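Cell Talk > Bin picking > Rules and practice
Thread: Cable dress on the wrist, what does your checklist say?

nandik_cells
We're rewriting the pre-run checklist for our bin cells at Pamberg. The current wording for the wrist is "cables secured." Two people can read that and pass two different setups. I want something you can check with the arm stopped and no tools. What do you use?

farahline
Ours says no loop may hang lower than the gripper body at any pose in the program. You jog to the deepest pick and look. If it fails, you re-dress it before anyone runs in auto.

torque_notes
That's too strict for bins. You need slack or joint six pulls the connector. We ran 3,474 picks with a big loop and no snag.

farahline
3,474 picks is not a lot. We had a cable jacket open up at 3,000, on the bin rim, with a loop that looked fine from the operator side.

nandik_cells
Here's the cell I'm writing it for, arm down in the bin.
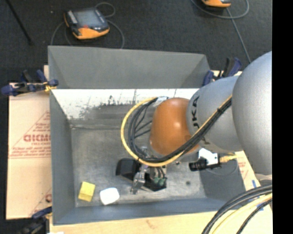 The draft rule I have so far covers slack, ties and the pendant, and the slack part is the one I can't settle. I don't want a fixed length because every wrist is different. The yellow cable makes a wide loop out to the left of the orange joint and the black bundle follows it on the inside. The only tie I can point to on that run is the one up over the silver link. So under "cables secured" it passes, and under Farah's rule you have to go and check every pose.

torque_notes
I'd pass that. The loop is above the gripper and the fingers have room.

farahline
At that pose, yes. Put the tool over the left wall and tell me where the loop goes. I'd want a second tie closer to the bracket — hook and loop, not a hard zip tie pulled tight.

k_734
Different item. Pendants on the floor. Our site rule is that a pendant is in a hand or on its hook, and the cable is coiled. I see one lying on the carpet back there behind the bin.

nandik_cells
Agreed, that's item 13 on the new list. Hooks are on order.

torque_notes
Fine on the pendants. I still say write the loop rule for the poses you use, not every pose the arm can reach.

farahline
"Any pose in the program" is what I wrote.

torque_notes
OK, then we're closer than I thought. I'd add the approach moves. Nakavham's template leaves those out.

nandik_cells
Adding approach moves. Will post the draft in October.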